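Home | Features | Money | Shops | Subscribe

Filed under: Paying for things

The till that wouldn't take my money

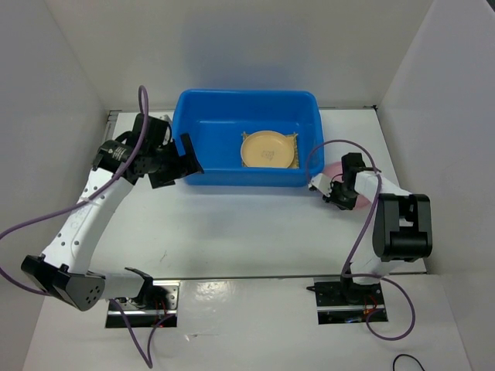

It began with a teapot. I had chosen it, admired it, put it in the basket and typed in my address, including the bit of the postcode I always get wrong. The total was £13 and I was ready to part with it. The shop, it emerged, had other ideas. First it wanted a password. Then it wanted a better password. Then it sent a code to a telephone number I gave up when I moved house, and asked whether I was still there.

I was, but only just. I closed the page and made tea in a mug.

Shopkeepers call this an abandoned basket, a phrase that makes the customer sound like somebody who leaves babies on doorsteps. They mind about it a great deal. For this piece I spent part of last October in the back office of Lanosthorpe, a homeware shop with one real door and one website, and was shown the list of baskets left behind over the year so far. There were 2,419 of them. One contained a single egg cup and had been abandoned at the point where the buyer was asked for a date of birth.

Why an egg cup needs a date of birth was a question I put to the owner, who looked at it for a while and said it had come with the software.

A lot of things come with the software. The average small shop does not sit down and design its checkout. It inherits one, along with a monthly fee and a help page, and then adds to it whenever a salesman rings. Lanosthorpe had at one stage offered so many ways to pay that the buttons ran off the bottom of a phone screen, with ordinary debit cards last. Regulars had taken to ringing up and reading out their card numbers, to the despair of the accountant.

The shop has since moved to a payment firm called Helivska, which charges a little more per sale and sends fewer emails. The buttons are down to four. You may buy as a guest. The date of birth has gone, and so has the box asking how you heard about us, which most people had answered with a full stop.

Pay later is still there, and this is where tempers rise. Shih, the rival firm everybody in the trade seems to have tried once, will split a purchase of up to £400 into instalments and is very keen to tell you so, in lilac, beside every price. I have no quarrel with spreading the cost of a sofa. I do feel a small chill on being invited to buy a tea towel over three months. The owner of Lanosthorpe felt it too and switched it off for anything under £20, and says sales of tea towels have borne up.

Then there are the refunds. Paying takes a second and being paid back takes until you have forgotten what it was for. I asked several payment people about this and got the same answer each time, which was that the money is "in the system" — a place I picture as a large airport with no signs. Estau, which makes the little card readers you see at craft fairs, does at least show the customer a progress bar. It sat at the same point for nine days in my case. I grew quite fond of it.

None of this would matter if we still went to shops, where the arrangement is simpler. You hold up the thing, they say a number, you tap a card and somebody asks if you want a bag. I have never been asked to prove I am not a robot while buying stamps, or to pick out all the squares containing a bridge before I could have my change.

I went back to the teapot in the end. My basket had been kept for me, with a message saying it was feeling lonely. The price had gone up by a pound. I paid as a guest, with an ordinary card, and it took less time than finding my glasses. The confirmation arrived at once, followed by a request to rate my checkout experience out of ten, and a second one an hour later in case I had missed the first.

I have not replied. They can consider it abandoned.

Published July 16, 2025

Contact us | Write for us | All rights reserved | Back to top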